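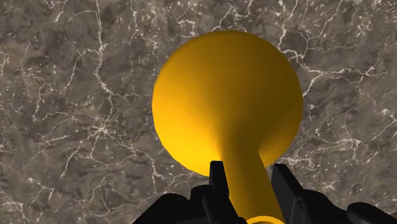
Web Development

Moving a booking form to work offline: notes from Lunlow

2020-11-18 | By Kalkidan Fikre

The Lunlow booking site takes orders for hall and equipment hire across a rural district where mobile coverage drops out between villages. Until last month the form simply failed when the connection went. People filled in five screens, pressed Submit and got a browser error, and most of them did not try again.

The team at Fernow rebuilt the form so that it saves each entry on the device and sends it when the connection returns. The front end is still plain HTML with a small amount of JavaScript. No framework was added.

How the saving works

Each field is written to IndexedDB when the user leaves it. We first tried localStorage, which was fine for text but awkward once people began attaching floor plans and insurance certificates. It also blocks the page while it writes, and on older phones you could feel that.

When the user submits, the entry goes into a queue on the device and gets an ID there and then. The server accepts that ID as the booking's own. If the same entry arrives twice, the second one is dropped. We had 240 duplicate bookings in the old system, nearly all from people pressing the button again on a slow line, and clearing them out by hand took Emrys Dafis most of a week.

The queue is emptied by Background Sync where the browser supports it. Safari and Firefox do not, so there we check the queue each time the page is opened and again when the browser reports that it is online. The online event is not reliable by itself. A phone can be joined to a network that goes nowhere, so the code makes a small request to the server before it tries to send anything.

What the user sees

The first version said "Saved" after every submission, whether the booking had reached the server or was still waiting. Testers took this to mean the hall was theirs. The wording now has two states: "Saved on this device" and "Received by Lunlow." Only the second one comes with a booking number. If the slot has been taken in the meantime, the user gets a message with the nearest free times and the rest of the form stays filled in.

Payment stays online only. The card step does not open until the booking has been received.

Size and caching

The service worker keeps the form, the stylesheet, the script and the list of halls, about 40 KB in total after compression. Calendar data is not cached for longer than an hour. Emrys wanted a day, but an old calendar caused more complaints in testing than a missing one.

One thing to watch is updates. A new service worker waits until every open tab is closed, and plenty of people never close a tab. We show a small "New version ready" bar with a reload button, and it stays hidden while a form is partly filled in.

Still to do

Attachments over 5 MB are refused for now. Uploading in chunks is planned, along with a way to cancel a queued booking before it is sent. Okau and Cadwaladr, which use the same back end, will get the new form once those two items are finished.

Filed under: Forms, Service Workers, Offline
2 comments | 40 shares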